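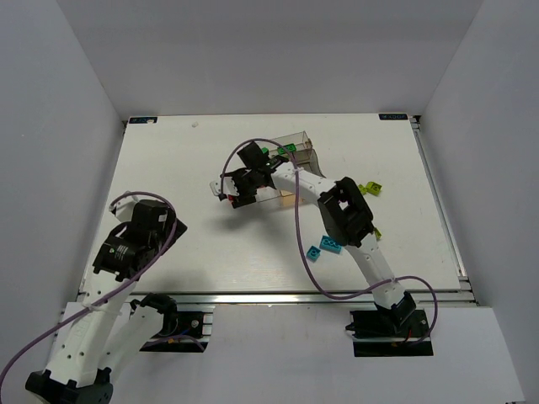

White tabletop, aluminum rail in front, two robot arms with purple cables.

Garage > Electrical > Reviews > Wekberg Battery Cutoff

Reviews | How-To | Wiring | Forum | Contact

Wekberg Battery Cutoff review
By Raluca Rusu, 30 Jul 2025

The Wekberg Battery Cutoff is a small module that goes between a car battery and whatever you run with the engine off. It watches the battery voltage and disconnects the load when the voltage drops too low. I bought it for a dash camera and a 12-volt cooler in my wagon, after two dead batteries last December.

In the box you get the module, an inline fuse holder, four crimp terminals and a folded instruction sheet. The case is sealed and about as big as a deck of cards. There are three screw terminals on one side: battery, load and ground. A dial under a rubber plug sets the cutoff point, and a small green light shows when the load is on.

Installation took me an hour, most of it spent running wire through the firewall. The instructions cover the wiring well enough. They say very little about the dial, which has five positions marked A to E and a table on the back of the sheet to tell you what they mean. Keep that sheet. The table is not printed on the case, and I had to dig mine out of the recycling.

I set mine to position C, which is listed as 12.0 volts. With a meter on the battery posts it cut the load at 11.9. I repeated the test on another evening and got the same reading. There is a delay of half a minute before it acts, so a short dip from the starter doesn't shut off the camera. When the engine is running again the load comes back by itself.

The camera alone ran for 62 hours with the car parked before the module switched it off, and the engine started normally afterward. With the cooler connected as well it was a matter of one night. That is a fair result for a battery that is four years old.

I have two complaints. The screw terminals are too small for heavy wire - I had to trim a few strands to get the battery lead in, and I don't like doing that on a power feed. The other one is the relay, which clicks loudly. If you mount the module under the dash you will hear it every time you start the car. I moved mine to the engine bay side and now it doesn't bother me.

Before this I used a Lapointe timer switch, which simply turns off after a set number of hours. It cost less and was easier to wire, but it knows nothing about the battery. On a cold night it would leave the load on too long. The Avano cutoff does the same job as the Wekberg and has a digital display. I tried a friend's and the display is nice, but it stays lit and draws power the whole time.

For one camera the Wekberg is more than you need. For a cooler, a radio or anything else that runs for hours, I would buy it again, with a bag of ring terminals and better wire.

We use cookies to remember your settings and count visits. Accept | Manage choices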